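New song cycle from Fiorella Guerra lands this August

Hi, I'm Fiorella Guerra, and I've gone and written a whole record about the night sky! It's called Gralard, after the hill outside Bavetbridge where my dad used to park the ute so we could look for satellites.

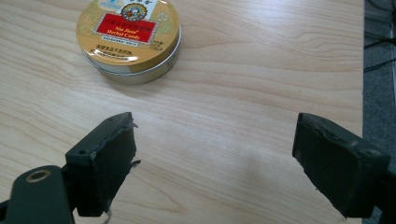 There are love songs on it, a waltz for a comet and one very long number about the colour of Neptune (sorry, Neptune). I recorded it with the Zanetti quartet at the old hall in Gotby.

We're pressing 600 copies on vinyl, and 339 are already spoken for. The launch show is at Gotby hall, 7.30 pm, tickets $40 at the door. Come and say hello!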